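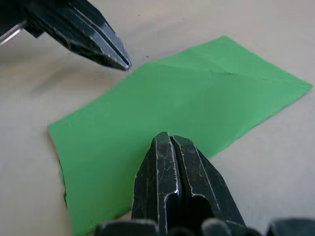

*Green stock, part-folded, on the pale grey table. Two grippers, plenty of scratches.*

**Kudine is hiring: Folding Cell Operator (full time, days)**

Vakcombe plant, finishing floor. Posted Wednesday, May 20, 2026. Start date in August.

Kudine makes folded paper goods: program inserts, gift wraps, menus, and the kind of invitation that opens four times before it tells you where the party is. For most of our history all of it was folded by people at long tables. Last year we put in the first Ristunari folding cell, and the tables got shorter.

We'd like to be straight about what that did. The cell took over the repeat folds on long runs, 3,000 sheets and up. Everyone who was folding then still works here, but very few of them do the same job. Two moved to samples, one went to shipping and says she should have done it years ago, and the rest now look after machines that are learning, slowly, what their thumbs already knew. Some like it. Some miss the radio, which you can't hear over the compressor. We're working on the radio.

**What you'd be doing**

- Loading stock and setting up jobs on two cells, with a third coming
- Checking folds against the sample card and pulling the bad ones
- Smoothing, re-feeding or mourning sheets that went in rumpled
- Writing down what went wrong in words the next shift can use ("it did the thing again" has been retired)
- Hand folding short runs, 80 pieces or fewer, plus anything with a ribbon
- Swapping worn finger tips and wiping down the tables

**What you'd need**

- Steady hands and decent close-up eyesight, glasses welcome
- Some time spent in a bindery, print shop, sewing room, bakery or anywhere else that cares about edges
- Willingness to press the stop button without asking permission
- No programming. The Kang screen that runs the cells has large buttons and a poor sense of humor, and we train you on it for 9 weeks at full pay

**Pay and hours**

$910 a week, Monday to Friday, 7:00 to 3:30, half an hour for lunch. Overtime is voluntary and mostly happens before the holidays. Health and dental from day one. Operators get a vote on which jobs move to the cells, and last winter they voted one back to the tables. It's still there.

**To apply**

Send a resume or just a letter to the Vakcombe front office, or drop it off in person. Please also fold something and include it. Any paper, any fold. We won't grade it, but we will pass it around at lunch — you should know that going in.

Interviews are on the floor, standing up, and include an hour beside a running cell. Wear closed shoes.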